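Choosing a Gripper for the Parts Bin
At the Drotville test bench, two grippers share one arm and a box of mixed parts
Thursday, March 7, 2019

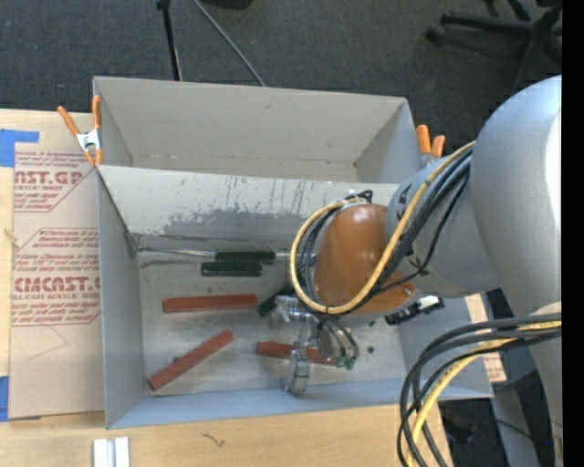 Why does a laboratory test grippers on a bin of mixed parts when manufacturers already publish grip force and stroke?

Published values describe the gripper by itself. In a bin, the result also depends on the walls, on neighboring parts and on the space the fingers need to open, and these are the conditions a buyer will meet on the shop floor.

The Drotville laboratory has spent the winter comparing two grippers for Flololov, a firm that supplies sorting cells to small machine shops. The first, known in the project as the Sezer, has long, narrow metal fingers. The second, the Flomuvberg, has a shorter body and a wider grip. Each was assigned 700 picks from the same divided box, with tools and rectangular bars placed together in one compartment.

Tuncay Karabulut, who directs the work, asked that the layout be changed after every pick. Handled tools were permitted to lie against the divider, a position that many earlier trials had excluded. "Our customers do not arrange their bins for the benefit of the robot," he said.

The Sezer failed on 39 picks. Most of those failures involved a tool resting along the foot of the divider, where one finger touched the panel before the other had closed. The Flomuvberg has not yet completed its series, and the laboratory has declined to release a partial count.

Cable routing has also required attention. Cables and hoses that run along the outside of an arm must have enough slack for the wrist to turn, and a loop that is too generous can catch on the wall of a box. The bench staff now record the routing with each change of tool, together with the finger opening and the approach angle.

The remaining picks are scheduled for the spring. Flololov expects to receive the full report in July.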